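4.2 Court allocation and the evening peak

The most striking result of the Gididthorpe trial is how quickly the evening peak flattened once clubs could release courts in short blocks. Before the change, the pickleball and squash sessions at the Brirneser centre were booked by the same groups week after week, and casual players had learnt not to bother asking. We logged 1497 bookings over the trial, and the share made by people outside a registered club grew in every week but one. That exception fell in March, when the regional doubles tournament took over the whole building.

We were delighted to see that the clubs themselves took up the new system so readily. Cerkov Squash, which had argued strongly for keeping its fixed Tuesday slot, began handing back courts it didn't need by the second fortnight. Its members then used the freed credit to book longer practice sessions before home matches, a pattern we hadn't planned for and would love to study further.

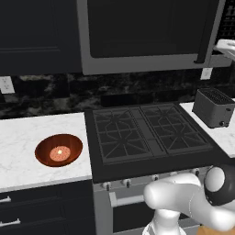 Figure 3. Simulated kitchen with a white robotic arm in front of a gas cooktop.

Travel time matters too, and more than earlier work on indoor sport had led us to expect. Players from the Ahuja side of the river have only one direct bus after eight in the evening, so a late court is of little use to them however cheap it is. When the centre moved four of its courts to an earlier start, bookings from that side picked up straight away, and many of the new players were trying a racquet sport for the first time. It is hard not to be excited by that!

Two cautions apply. Our records show who booked a court but say nothing of who turned up to play, and a group of four will often book under a single name. The centre also ran a junior program during the trial, with roughly 1000 places, and some families will have come to the courts through that door. We return to both points in Section 5, where the booking data are set beside the player survey.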